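**Ticket: Dryer leaves fleece damp on Auto, "sensor recalibrated" remotely, still damp**
Status: reopened (second time)
Product: Ondent heat pump dryer, installed by Grarard
Reported by: Rawan Aoun
Assigned: Harish Iyer

**Nov 14, 2021, Rawan**

Reopening. The ticket was closed with "resolved by firmware update" and I would like to know what evidence that was based on. The version number on the display changed. The laundry did not.

What I ran today:

- Auto, Cupboard Dry, mixed cottons. Finished early. Waistbands and pocket linings damp.
- Auto, Cupboard Dry, fleece only. Stopped after 15 minutes and played the little tune. Cuffs and collar plainly wet.
- Timed program, same fleece load, no other change. Dry.

So the heat works and the fan works. The machine just decides it is done when it isn't.

**Harish**

Thanks for the detail. Very small loads can miss the moisture bars in the drum, and the program ends early. Could you try a fuller load? Please also wipe the bars with white vinegar, as dryer sheets leave a film on them.

**Rawan**

I don't use dryer sheets. I said so in the first ticket. I wiped the bars anyway and there was nothing on the cloth.

The fleece load was 7 items. If that is "very small," the manual should say so. It says half a drum, and it was half a drum.

**Harish**

Understood, and sorry for asking twice. Two more things to check:

1. Is the dryness level set to anything other than default? Hold Options until the bars show.
2. Is the machine plugged in through a smart plug or power strip?

**Rawan**

1. Default. Moved it up to the highest level and reran the fleece. It ran longer and the collars were still damp. I'll grant that the setting does something.
2. It was on a Wiro smart plug. Took that out, straight into the wall. No difference, and I didn't expect one.

I also cleaned the lint filter and the lower condenser screen before each run. Your checklist will ask.

The load is ordinary fleece, nothing heavy or waterproof.
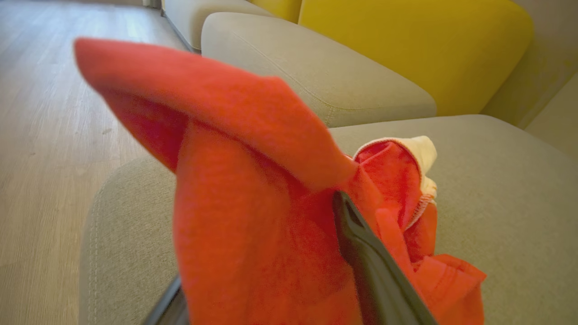
*Attachment 1: red fleece*

My neighbor has a Güler that cost a good deal less and dries the same sort of clothes on its automatic setting. I don't take one machine as proof of anything, but it does make "fleece is difficult" harder to accept.

**Harish**

Fleece holds very little water on the surface, so the bars can read it as dry while the seams are still wet. That would fit your results. It could also be a loose sensor connector, and I can't tell the two apart from here. I'm booking a Grarard technician to measure the sensor at the harness. Please use the timed program until then.

**Rawan**

Fine. Please have them bring the part along with the meter. And leave this ticket open until I've run an Auto load myself and checked the collars.

**Harish**

Noted on the work order. Status changed to *waiting on site visit*, auto-close turned off.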